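Drasley lab cuts demonstrations needed for small-part sorting

Researchers at the Drasley automation lab have reported a training method that lets a robot hand learn to sort small electrical parts from fewer human demonstrations. The method, named Joltar, was described in a preprint posted in December.

Joltar splits each recorded demonstration into two portions: the approach to the part and the contact phase, when the fingers close and carry it. The approach portion is trained on a pooled set of 3,000 older recordings covering unrelated objects. Only the contact portion is trained on the new part, using 100 demonstrations per part type.

In tests with 9 part types, among them cylindrical capacitors, the group compared Joltar with a single model trained end to end on the same data. The split model dropped fewer parts during transfer and needed fewer second attempts at the grasp. Both models ran on the same arm and used the same camera input, with actions predicted in blocks and updated as each block finished.

Most of the remaining errors came from parts with bent leads, which shifted in the fingers after the grasp closed. Clear plastic parts were also a problem, as the model often placed the fingers too high. The preprint lists both as open issues and gives no results for parts that touch each other.

Each trial begins with a part in a mixed pile and ends when it has been released in a shallow tray. Other objects are left on the work surface so that the model cannot rely on a plain background. 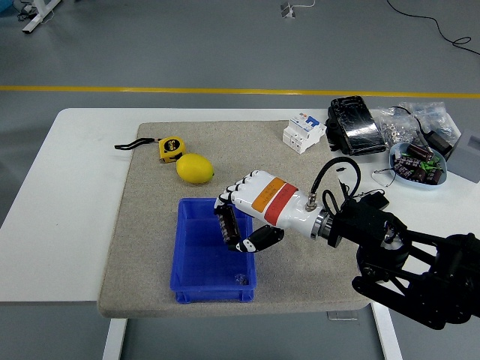 Irina Costache finds the comparison fair but narrow, and would like to see the pooled recordings replaced with a set from a different hand before the split gets the credit. A model that has already watched the same fingers approach a table thousands of times, she said, starts with an advantage that a new site would not have.

The Drasley group plans to repeat the tests with a second hand design. Code for the contact model is to be released with the revised paper.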